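Chapter 14
Small Messages, Long Journeys: How Connected Devices Talk
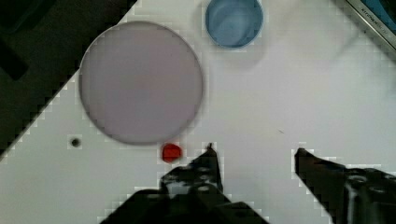

By now you will have wired up a sensor or two, blinked more lights than you care to remember, and felt that small glow of pleasure when a number on your screen goes up because you breathed on a thermometer. So far, though, all of that cleverness has stayed on your own desk. In this chapter we are going to let it out of the house, and I would like us to take our time over it, as a good many people rush this part and then spend a whole weekend wondering where their readings went.

Let's begin with a water tank. Picture a property at Udau, a long dusty drive from the nearest shop, with a tank up the hill behind the house. The owner wants to know how full it is without walking up there in the heat. A level sensor in the tank can measure the depth quite happily, and a little board beside it can read the sensor. The hard bit is getting that reading down the hill, into the house and perhaps onto a phone in another town altogether, and doing it day after day on a battery no bigger than your thumb.

You might think, as I did when I first tried something like this, that the board could simply ring up the phone and tell it. Sadly, phones move about, change their addresses and go to sleep in people's pockets. The board sleeps too (it had better, if you want the battery to last past April!), so the chance of both being awake and able to find each other is pretty slim. What we need is somebody in the middle who is always at home, rather like the front counter of a country post office. You drop your letter off when it suits you, and the other person collects it when it suits them.

That somebody is called a broker. A device which sends a message to the broker is said to publish it, and a device which asks to be told about messages is said to subscribe. Each message carries a label, known as a topic, and the broker uses the label to work out who ought to get a copy. Our tank might publish to a topic called udau/tank/level. The phone subscribes to the same topic, and neither one ever needs to learn the other's address.

Topics are worth a bit of thought before you start typing. They are usually built up in layers with a slash between them, going from the general to the particular, much as you would sort papers into a cabinet, then a drawer, then a folder. If a second tank is added later, you will be glad you left room for it. I once named every topic in a project "test" and its close cousins "test2" and "testnew", and I paid for it dearly when I came back to the thing after winter and could not tell the chook shed from the greenhouse.

The message itself should be short. A tank level sent as plain text, say 1451 for the depth in millimetres, takes up four characters. Wrap the same number in a friendly sentence and you have made the radio work many times harder for no gain at all, and it is the radio that drains the battery. In our practice kit, the Trillance board, we will send one reading every 20 minutes and let the board doze in between. That is plenty for a tank, which does not change its mind very quickly.

There is one more matter to raise before we pick up any wires, and that is what happens when a message gets lost. Radios are fickle. A ute parks in the wrong spot, a storm rolls over, and a reading vanishes. For a tank level this hardly matters, as another will be along shortly. For a flood alarm it matters a great deal. Brokers let you choose how much fuss is made over each delivery, and the second half of the chapter is given over to choosing sensibly.

What you will need for this chapter

The Trillance board from Chapter 9, with its battery
The Alemneh level sensor, or any sensor you already have working
A computer with the Molusetti broker installed (the steps are in Appendix B)
A notebook for writing down your topic names

If your sensor is not yet giving steady readings, please go back and sort that out first. It is far easier to find a fault with everything on one desk than with half of it up a hill. Otherwise, start up the broker, leave its window open where you can see it, and turn to Section 14.1, where we will publish our first message by hand.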